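Support > Hand demonstrations > Common questions

Reading time: 2 min

What counts as one demonstration?
One full attempt at the task, from hands resting on the table to hands resting again. At Hosbridge we ask for 26 attempts per session. Failed folds count too, so please don't delete them.

Do I need to hold a controller?
No. For cloth tasks you wear a band on each wrist and use your bare hands. The Zodeck controllers are only for driving the arm remotely. 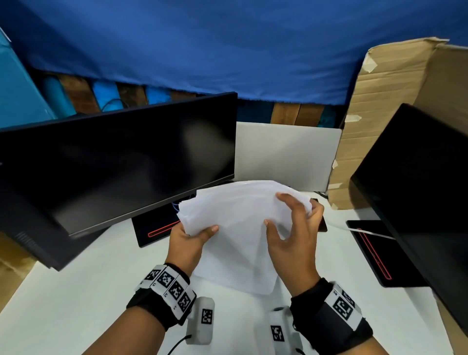

Cloth handling with a tracking band on each forearm.

How tight should the bands be?
Snug enough that they don't turn when you twist your wrist. Keep sleeves rolled up - a covered marker means a gap in the recording.

How fast should I move?
At your normal pace, or a little slower. Try not to pass one hand in front of the other for long.

Can I stop halfway through?
Yes. Put the cloth down, rest both hands on the table and tell the session lead. The attempt is marked as incomplete and you carry on with the next one.

Who do I ask about a missing session?
Yeshi Gebremichael for anything recorded since January, Csaba Dudás for older ones. Give the session number, e.g. 541.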